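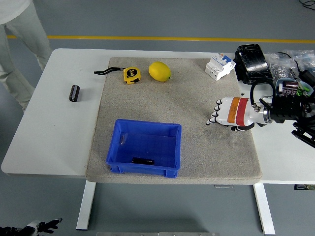 Glenys Dafis wanted to know whether visitors would be allowed to shake hands with it, and was told no, so that is now item 1.

OPEN DAY CHECK - PETIS DEMO, NITETBRIDGE HALL
Tuesday, before doors

1. No handshakes sign up - Yes. In two languages, both ignored by the Civent party at the rehearsal.

2. Visitors kept 600 mm from table - Yes, after a second go with the tape.

3. Arm cable clear of hand at full reach - Yes. Watch it on the backswing.

4. Emergency stop within reach of operator - Yes. Also within reach of children. Moved.

5. Speed limited to 29 per cent - Yes. Prothero asked for 100 and may go on asking.

6. Mat flat, edges not catching - Pass, with a sigh.

7. Small parts bagged or in a bowl - Pass. Count them back in at close.

8. Lemon replaced if soft - Not yet needed.

9. Extension lead taped down - FAIL. Recheck at 9.30.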